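Uvard Grounds and Paths Short Course
Handout 4: Unbound footpaths across open grass
Prepared by Sille Blöndal
Revised Jul 21, 2024

4.1 Scope

Handout 3 dealt with bound surfaces. The present one covers narrow footpaths of gravel, or of gravel laid over or mixed with concrete, where they cross mown grass in parks and sports grounds. It assumes foot traffic and the occasional hand-pushed mower. Paths that carry vehicles are treated in Handout 6, and the load tables given there should not be used for the work described below.

Terms used throughout:

Wearing course: the top layer, the one people walk on.
Sub-base: the compacted stone under it.
Formation: the trimmed and rolled soil under the sub-base.
Margin: the strip where the wearing course ends and the turf begins, usually 70 mm to either side of the nominal edge.
Fines: particles small enough to fill the gaps between stones and hold them in place.

4.2 Build-up

The standard section used in the exercises has a nominal width of 600 mm. This is narrow. Two people cannot pass on it without one stepping onto the grass, and the wear pattern in the margin follows from that. Where the path is the only dry route between two buildings, a wider section should be priced before the narrow one is accepted.

Excavate to formation, remove roots and soft spots, and roll. Lay the sub-base in two lifts and compact each one separately. The wearing course goes on damp. If it is laid dry, the fines sift downward during rolling and the surface is left as a skin of loose stone over a dense layer, a fault that sweeping will not correct.

Crossfall is 1 in 40 to one side, or a camber of the same slope where the ground is flat on both sides. On level lawn the camber is preferred. Note that a camber is lost sooner on a narrow path than on a wide one: walkers keep to the center line, the crown wears down, and within a few seasons the section is level or slightly dished. Water then runs along the path and takes the fines with it.

4.3 Concrete in older paths

Many paths described as gravel turn out on inspection to be patched. A thin concrete strip was laid first, gravel was spread over it later, and the two now show together. The difficulty is bond. Loose stone on a hard, smooth patch rolls underfoot, while the same stone on a porous base beds in. Before topping up, probe at regular intervals with a steel rod and record hard and soft readings on the sheet. Do not top up over concrete at a depth of less than 30 mm. Either break the concrete out or leave it bare and keep it swept.

4.4 Margins

The margin does three jobs and is rarely designed for any of them. It holds the wearing course in, lets water out, and gives the mower a line to follow.

An unedged path makes its own margin. Stones kicked sideways from the center collect at the turf line, the larger ones traveling farthest, and after some years there is a low raised border on each side. Students often read this as a deliberate edging. Check by lifting a short length with a trowel. A placed edging has a bed under it; a migrated one sits on soil and root mat.

A raised margin of this kind should be cut back when it stands higher than the crown. Until then it can be left, except that stones lying in the grass must be raked in before mowing. The Arari specification allows timber or steel edging as an alternative. The Ambaye specification allows neither within playing areas and calls for a flush turf edge, which needs trimming twice a year, the first cut being made in May.

4.5 Adjoining turf
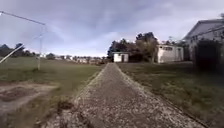

Turf condition is recorded for two meters on each side of the path and at any bare area beyond that strip which can be seen from it. Use the following codes on the sheet.

T0: full cover.
T1: thin or uneven color, soil not exposed.
T2: soil exposed in patches smaller than a dinner plate.
T3: soil exposed in a larger patch.
T4: soil exposed and sunk below the surrounding level.

For T3 and T4, note the shape, the longest dimension and any change in soil color within the patch. A change in color may mean imported fill, an old post hole or simply a difference in moisture, and the sheet should say which of these was tested for. "Unknown" is an acceptable entry. Clods and other debris on the verge are entered separately as D, with the distance from the path edge.

Where there are goalposts on the adjoining ground, measure the shortest distance from the frame to the path and enter it in the remarks column. The ground beneath a goal is a separate item and is not coded with the path margin.

4.6 Worked quantities

A path of 609 m at the standard width has a surface of 365.4 square meters. At a top-up depth of 25 mm the compacted volume is 9.1 cubic meters. Allow a bulking factor of 1.25, which gives 11.4 cubic meters loose. Order by loose volume — suppliers quote either way, and the difference on a small job is one trailer load.

4.7 Exercise for the field session

Each pair surveys one length of path on the Jakon site using Sheet 4B. Start at chainage 0 and finish at chainage 337. Take levels at crown and both margins every 10 m, with a final set at the end point. Plot the crown as a solid line and the margins as broken lines on the same axes, vertical scale exaggerated ten times.

Hand in the plot, the completed sheet and one page of recommendations. Recommendations without a chainage will be returned unmarked.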